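포크

에두아르도 로레이루는 토요일 아침 여섯 시에 식탁을 닦았다. 행주는 젖은 것과 마른 것 두 장을 썼다. 젖은 행주로 벽 쪽에서 창 쪽으로 밀고, 마른 행주로 같은 경로를 되짚었다. 흰 상판은 자국이 잘 남는 재질이어서 한 번에 깨끗해지는 일이 드물었다. 그는 두 번 닦고 멈췄다. 세 번째부터는 결과가 달라지지 않는다는 것을 지난겨울에 확인했다.

그다음에 매트를 깔았다. 노란 바탕에 만화풍 자동차가 인쇄된 것으로, 단드소프의 생활용품점에서 산 물건이었다. 매트의 왼쪽 변을 식탁 모서리와 평행하게 맞췄다. 빨간 트럭이 왼쪽 위에 오도록 놓는 것이 이 집의 규칙이었다. 규칙을 정한 사람은 일리아 코발추크였고, 당시 일곱 살이었다.

일리아는 에두아르도의 여동생이 재혼하면서 생긴 조카였다. 혈연은 없었다. 여동생 부부가 티숨베르크에서 일하는 동안 아이는 플론덴에 있는 이 집에서 이 년을 살았다. 서류상의 명칭은 임시 보호자였고, 에두아르도는 전화로 신원을 밝혀야 할 때마다 그 명칭을 그대로 썼다. 아이는 그를 로레이루 씨라고 불렀다. 고쳐 부르게 할 이유가 없어 두었다.

첫 주에 아이는 저녁을 거의 먹지 않았다. 에두아르도는 섭취량을 공책에 적었다. 삶은 감자 반 개. 빵 한 조각, 껍질 제외. 우유 반 컵. 그는 삼십 년 가까이 계측기를 교정하던 사람이었고, 원인을 모르는 편차가 나타나면 우선 기록부터 했다. 나흘째 되던 날 항목을 추가했다. 사용한 식기. 아이는 숟가락은 썼고 포크는 쓰지 않았다.

당시 집에 있던 포크는 라자리디스제 스테인리스였다. 무겁고 손잡이 끝이 넓었다. 그는 부엌 저울에 포크를 달아 보고, 아이의 손바닥 너비를 자로 쟀다. 아이는 손을 펴고 가만히 있었다.

"왜 재요?"

"포크가 크다."

"네."

아이가 대답했다. 그것으로 원인 분석은 끝났다.

이튿날 그는 버스를 타고 단드소프로 갔다. 263번 버스는 배차 간격이 길어서 정류장에서 사십 분을 기다렸다. 생활용품점 이 층에 어린이용 식기가 있었으나 대부분 플라스틱이었고, 그가 보기에 플라스틱 포크는 감자를 찌르는 데 필요한 강성이 부족했다. 점원은 성인용 가운데 가느다란 것을 꺼내 왔다. 금속이었고, 기울이면 청록에서 파랑으로, 다시 보라로 색이 바뀌었다. 표면 처리의 간섭색이라고 그는 점원에게 설명했다. 점원은 예쁘다고 했다. 그는 하나를 샀다. 계산대 옆에 자동차 매트가 걸려 있어서 그것도 샀다. 영수증은 공책에 붙였다.

그날 저녁 아이는 포크를 집어 들고 전등 아래에서 이리저리 돌렸다.

"색이 움직여요."

"색은 움직이지 않는다. 각도가 변한다."

"그럼 각도가 움직여요."

에두아르도는 이 문장을 검토했고, 틀린 곳을 찾지 못했다.

공책의 기록은 그 뒤로 여섯 주 동안 이어진다. 감자 한 개. 감자 한 개 반. 콩, 골라내지 않음. 마지막 쪽에는 비트 샐러드, 전량이라고 되어 있고 그 아래에 밑줄이 하나 있다. 그 후에는 적지 않았다. 편차가 허용 범위 안으로 들어왔다고 판단했다.

비트는 아이가 가장 좋아하는 음식이 되었다. 에두아르도는 비트를 껍질째 삶아 식힌 뒤 깍둑썰기를 했고, 소금과 식초만 넣었다. 행주에 분홍 얼룩이 들면 찬물에 담가 두었다. 매트에도 몇 번 흘렸으나 바로 닦으면 지워졌다. 아이는 트럭의 짐칸에 그려진 흰 소용돌이를 포크 끝으로 따라 그리곤 했다. 바깥에서 안으로 들어갔다가 같은 길로 나왔다. 식사 중에 할 일은 아니었지만 소음이 나지 않았으므로 그는 제지하지 않았다.

"이 트럭에는 뭐가 들었어요?"

한번은 그렇게 물었다.

"표기가 없다."

"달팽이일 것 같아요."

"그럴 경우 환기구가 필요하다."

아이는 트럭을 오래 들여다보았다. 환기구는 없었다. 그래서 달팽이가 아니라는 결론이 났고, 며칠 뒤 아이는 사탕이라는 새 가설을 내놓았다. 에두아르도는 반증할 자료가 없다고 답했다.

이 년이 지나고 시월에 여동생 부부가 돌아왔다. 짐은 상자 두 개와 배낭 하나였다. 에두아르도가 상자에 내용물 목록을 붙였다. 매트와 포크는 목록에 넣었다가 줄을 그어 지웠다. 아이가 빼 달라고 했다.

"여기서 쓸 거예요."

"언제."

"올 때요."

그는 포크를 서랍 왼쪽 칸에 따로 두었다. 라자리디스제 포크들과 섞이면 표면이 긁힐 수 있었다. 매트는 말아서 고무줄로 묶었다가, 말린 자국이 남는 것을 보고 펴서 보관했다.

일리아는 이제 열네 살이고 키가 에두아르도의 어깨를 넘는다. 손바닥 너비는 재지 않았지만 눈으로 보기에도 어떤 포크든 쓸 수 있는 크기다. 토요일마다 오지는 않는다. 오는 토요일에는 아홉 시 버스를 타고, 정류장에서 집까지 걸어온다. 전날 저녁에 전화를 하는데, 통화는 길지 않다.

"내일 갈게요."

"비트가 있다."

"네."

그날 아침에도 그는 매트를 맞춰 놓고 서랍을 열었다. 포크를 꺼내 빛에 비춰 보았다. 색은 처음 샀을 때와 차이가 없어 보였으나 비교할 시료가 없으니 확언할 수는 없었다. 냄비를 불에 올리고 시각을 확인했다. 비트는 크기가 고르지 않아서 작은 것부터 건져야 했다.

일리아는 열 시 조금 전에 들어와 외투를 의자에 걸고 손을 씻었다. 앉자마자 매트를 내려다보더니 왼쪽 변을 손가락 한 마디만큼 당겼다.

"비뚤었어요."

에두아르도는 안경을 고쳐 쓰고 확인했다. 맞는 말이었다.

둘은 비트를 먹었다. 일리아는 학교에서 재료 시험을 배운다고 했고, 파단면 사진을 몇 장 보여 주었다. 에두아르도는 그중 한 장에 대해 질문을 세 개 했다. 일리아는 두 개에 답하고 하나는 월요일에 선생님께 물어보겠다고 했다. 그릇이 비자 일리아는 포크를 매트 위에 내려놓고, 창으로 들어오는 빛을 보며 손잡이를 조금 돌렸다.

"각도가 움직여요."

"그래."

에두아르도가 말했다. 그리고 물을 올리러 일어섰다.

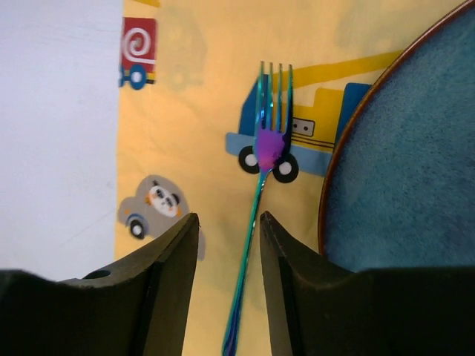 노란 자동차 매트 위의 포크. 왼쪽 위가 빨간 트럭이다.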